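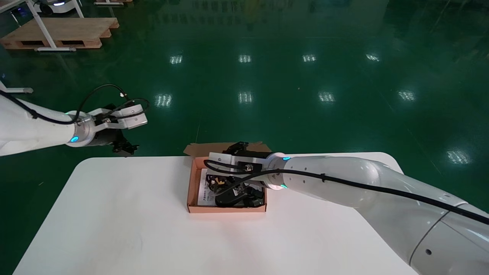 Renting a Room at Pluvwood Hall: Frequently Asked Questions

Last updated 2024-08-29

Booking

How do I book a room?
Fill out the request form on the Rentals page or stop by the front office. We hold a requested date for five days. If we haven't received your deposit by then, the date opens up again.

How far ahead can I book?
Up to a year for the Main Hall and up to six months for the smaller rooms. Weekend evenings in the Main Hall go first, especially in spring.

Which rooms are available?
The Main Hall seats 223 in rows or 80 at tables. The Byun Room seats 16 at tables and is mostly used for classes and meetings. The Bisten Room is the same size but has a sink and a counter, so craft groups usually ask for that one. The kitchen can be added to any booking but can't be rented by itself.

Can I see a room before I decide?
Yes. Call the office to set up a time. Please don't walk in on a group that is already using the room.

Do you take repeat bookings?
Yes, weekly or monthly. Repeat bookings for the fall start in September and run through the second week of December. You will need to fill out a new form for the spring.

Fees and deposits

What does it cost?
Current rates are on the Rentals page. The rate depends on the room, the day of the week, and whether you are a resident. Nonprofit groups pay the resident rate wherever they are based.

Is there a deposit?
The deposit is $80 for the smaller rooms and twice that for the Main Hall. It is returned by check within two weeks if the room is left clean and nothing is broken.

What if I cancel?
You get everything back if you cancel at least 13 days before your date. After that we keep the deposit. If we have to close the building for weather or a power outage, you can pick another date or get a full refund.

On the day

When can I get in to set up?
Your rental time includes setup and cleanup. If you book from 2 to 6, you can come in at 2 and need to be out by 6. Extra time can be added in half-hour steps.

Are tables and chairs included?
Yes. Let us know how many you need on the form. You set them up yourself and put them back on the carts when you're done. Tablecloths are not provided.

Can I hang decorations?
Painter's tape only. No nails, tacks, or putty on the walls, and no glitter or confetti in any room. Candles have to be battery powered.

Can I serve alcohol?
Beer and wine are allowed in the Main Hall with a permit. Send us a copy of the permit a week before the event. Alcohol is not allowed in the Byun Room or the Bisten Room.

Where do people park?
The lot behind the building is free. When it fills up, use the Firnell Street lot, a short walk away. The spaces by the front door are for drop-off and for permit holders.

Is there Wi-Fi?
Yes, in all rooms. The network name and password are on the sheet you get with your key.

Who do I call if something goes wrong?
The after-hours number is on the same sheet. For questions before your event, ask for Seul-gi Ban in the rentals office, weekdays 9 to 4.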